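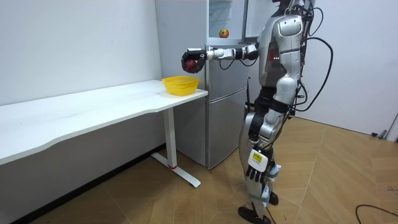 Data > Food and drink > Household > Vavholm Grocery Receipts

Overview | Files | Columns | Known problems | Licence | Contact

# Vavholm Grocery Receipts

Itemised supermarket and market-stall receipts from households in the town of Vavholm, typed up by hand and sorted into food groups. The set is meant for people looking at what a week of shopping costs, how often fresh produce is bought compared with frozen, and how households spread their spending across shops.

Last updated: Saturday, October 17, 2020

## What you get

- 907 receipts from 132 households
- 2 CSV files and a plain text list of category codes
- 4 weeks of shopping for each household

Households did not all start in the same week, so use the `week_no` column if you want to line them up. Week 1 is the first week in which that household handed in a receipt.

## Files

`receipts.csv` – one row per receipt, with the shop code, the total paid and the payment method.

`items.csv` – one row per line on a receipt. Joins to `receipts.csv` on `receipt_id`.

`categories.txt` – the category codes and what goes in each. Read this before you group anything. Tomatoes are under vegetables, and tinned fruit is under tins and jars, not fruit.

## Columns in items.csv

`receipt_id` – matches the same column in the other file

`line_no` – position on the receipt, counting from 1

`item_text` – the wording as printed, including the shop's own abbreviations

`category` – our code, added by hand

`quantity` – number of packs or, for loose goods, kilograms

`unit` – `pack` or `kg`

`price` – what was charged for the line after any discount

`discount` – blank if there was none

Prices are in dollars and cents with no currency sign. Deposits on bottles and cans are kept as their own lines under the code `DEP`. Leave them out if you are working out spending on drinks.

## How it was collected

Households kept their paper receipts in an envelope and handed it in at the end of each week. Receipts were typed in by one person and checked against the paper by another. Where the two disagreed, the paper was looked at again. Faded receipts were kept if the total could still be read, and the unreadable lines have `item_text` set to `ILLEGIBLE`.

Shops are given by code only. The two exceptions are Obi and Flarkness, which agreed to be named. Obi is a small grocer with a deli counter, and Flarkness sells mostly bulk dry goods such as flour, beans and rice.

Restaurant meals, takeaway and school lunches are not included. Neither is anything grown at home, so summer vegetables are probably understated for households with a garden.

## Known problems

- Market stalls often gave handwritten receipts with a single total. These show up as one line with the category `MIX`.
- Multi-buy discounts are sometimes printed at the bottom of the receipt. We moved them to the matching item when it was clear which one it was. The rest are under `ADJ`.
- Some yogurt drinks were coded as dairy and some as drinks. This will be fixed in the January release.
- Household size was not recorded, so please don't use the set to work out spending per person.

## Loading it

Both CSV files are UTF-8 with commas and a header row. Some item names have commas in them – these fields are in double quotes. Read `receipt_id` as text or you will lose the leading zeros.

## Licence

Free to use and share for any purpose, as long as you credit Stutuvel and link back to this page. If you correct the category codes and publish your version, please say so in your own README.

## Contact

Errors and questions can be sent to the Stutuvel data desk through the contact form. Include the `receipt_id` and the `line_no` if you are reporting a typing mistake.

Related data

Vavholm Market Stall Prices
School Canteen Menus
Bread and Flour Price List
Household Food Waste Diaries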